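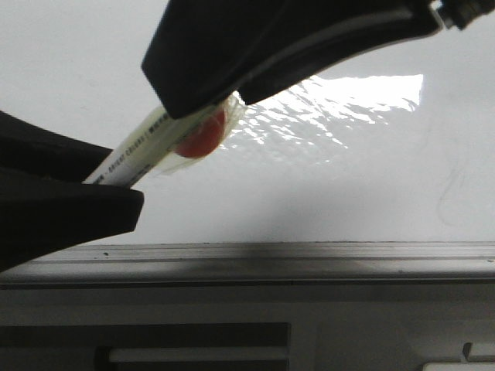 Minutes, arm build group, shared shop. 2022-02-22. Present: Deividas Bite, Līga Kütt, Stela Ursu, Indrek Tamošiūnaitė (taking notes). Tadeusz Kozłowski by phone, in and out. Started late, heater argument, skipping that. First item was grip. Deividas wants to keep the wide black fingers for writing, Stela wants to go back to the narrow ones. Deividas's point: with the clear plastic wrapped over the red end there is something for the fingers to bite on, bare barrel is slick. Stela: plastic flares out and will snag sooner or later. Agreed to leave wide fingers on till next meeting, Deividas to try a turn of rubber tape in place of the plastic. Narrow ones go in the drawer marked Dasska, NOT the scrap bin.

**Last minutes**

Read, accepted. One fix, the power supply was bought by Līga not the group. She is still owed 41. Tadeusz will pay out of the jar.

**Board and stand**

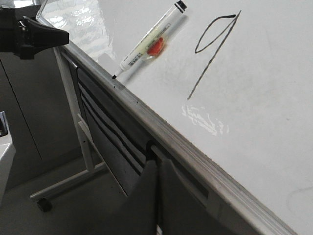

Long talk on whether to bolt the board down or leave it on the stand. Bolting means a hole in the floor and we'd need to ask the landlord. Līga says the casters are the whole problem, arm pushes, board creeps, then the height map is junk. She pointed out that the rim slopes away from the arm at that end, so a marker lying on the board just above it has to be picked up off a shiny surface at a bad angle. Stela: fine, so park the marker in a holder, stop laying it down. Indrek: holder needs printing, printer is down till the Subramaniam hot end comes. Vote on bolting: put off. In the meantime wedge the wheels. Līga has two doorstops at home, will bring.

Also under this item, glare. Overhead light bounces straight into the cameras. Tadeusz (phone) says turn the front row of lights off. Stela says then she can't see to solder. Compromise: lights off only while the arm is writing, whoever runs it shouts first.

**Writing program**

Still on the Fomow planner, version 9. Deividas walked through what changed. Pen-down speed cut to 22 mm/s, up from the floor value but a lot slower than October. Lift height now 100 mm between strokes, which everyone thought was silly high, he says leave it till the board quits moving. Loops are the hard part. Straight strokes he is happy with. Closed shapes he wants a second opinion on, the start and end of the loop are computed seperately and he thinks thats where it goes off.
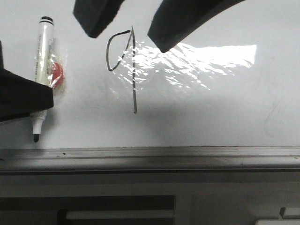
Līga offered to look at the loop code if he pushes it tonight. He will. She wants it with comments this time. Tadeusz asked could we use a real font, single-line, instead of Deividas drawing letters by hand in a text file. General yes. Stela has one from the Cerkar plotter she used to have, will dig out the files. License to be checked before it goes in the repo.

Pressure. No force sensing so far, only position. Stela proposed a spring behind the pen, cheap, one afternoon. Indrek worried about the weight out at the end. Talked in circles for a while. Result: Stela builds one, we try it, if it sags it comes off.

**Safety**

Stop button is still on the wrong side of the bench. Third meeting in a row. Indrek to move it before anyone powers up again, cable is long enough, checked. Also please no leaning over the board to wipe it with the arm live. Applies to all of us.

**Shop stuff**

- Board wipes are finished, Tadeusz buying
- Old writing to be cleaned off properly end of night, not smeared about
- Caps back on markers
- Whoever has the 2.5 hex key, bring it back

**Open day**

Do we show the arm or not. Stela yes, Līga only if the spring works, Deividas wants it to write visitors' first names. Tadeusz had dropped off the call by then. Carried over.

**To do**

- Deividas: rubber tape, push loop code
- Līga: doorstops, loop code review
- Stela: spring holder, font files + license
- Indrek: stop button, chase hot end, type these up
- Tadeusz: wipes, pay Līga

Next meeting same time same place, Līga bringing the keys as Indrek may be late.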